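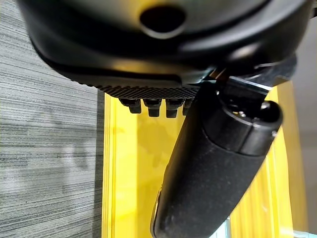
Ismail Erraji 认为，Vadcombe 的保释听证改革只需做一件事：把首次听证的时限写进条例，其余交给法官。他在 Urkau 地方法律通讯的读者栏里写道，时限一旦有了强制力，羁押人数自然会下降。

我不同意“自然”二字。

现行草案规定，被逮捕者须在 30 小时内见到法官。草案没有规定见到法官时必须有律师在场，也没有规定检方须在何时移交羁押理由。结果可以预料：听证按时举行，辩护人到庭时手里只有一页指控摘要，法官在信息不足的情况下倾向于维持羁押。时限得到遵守，羁押决定的质量没有变化。

Hegazy 地区六月起试行过类似规则。试行期内，当地法院把听证集中排在上午，每件平均用时 12 分钟，其中还包括核对身份和宣读权利。真正用于讨论保释条件的时间，书记员的记录里并未单列。没有这一项数据，就无法判断听证是审查还是登记。

草案第 14 条涉及保证金，问题更大。该条允许法官“参考”被告人的支付能力，但不要求在裁定中写明如何参考。用词是“参考”，上诉法院便很难据此撤销裁定。同样涉嫌轻微盗窃，有存款的人当天下午回家，没有存款的人继续羁押，两份裁定在形式上都合法。若立法者的本意是让保证金与风险挂钩，条文应改为“应当查明并在裁定中说明”，并规定未说明者可单独提起抗告。

支持草案的人常提出成本问题。Grondell 的值班律师名册上目前有 19 人，夜间只排一人。要求首次听证必须有律师在场，确实需要增加值班补贴。但羁押本身也有成本，床位、押解、医疗都由同一笔郡预算支付，讨论时却很少放在同一张表里。预算说明应当把两项并列，再谈哪一种方案更贵。

另有意见主张用风险评估量表代替法官的裁量。我对此持保留态度。量表的输入项多为前科、住址变动和就业状况，后两项与收入高度相关。把支付能力从正门请出去，又让它从评分表里进来，法律效果相差不大。量表可以作为辅助材料，前提是辩方能够看到每一项得分并提出异议。

具体修改建议如下：

- 首次听证须有辩护律师在场，当事人书面放弃的除外；
- 检方的羁押理由应在听证前送达辩方，逾期未送达的，不得作为维持羁押的依据；
- 保证金裁定须载明对支付能力的查明结果；
- 法院按季度公布听证时长和裁定结果，按罪名分类。

第二项预计阻力最大，检察机关会主张夜间案件来不及整理材料。这一困难可以通过允许提交简要书面理由来处理，不需要取消送达义务。

Erraji 的时限条款应当保留。至于其余部分能否“交给法官”，取决于法官在作出决定时桌上有哪些材料，而现在的草案对此没有规定。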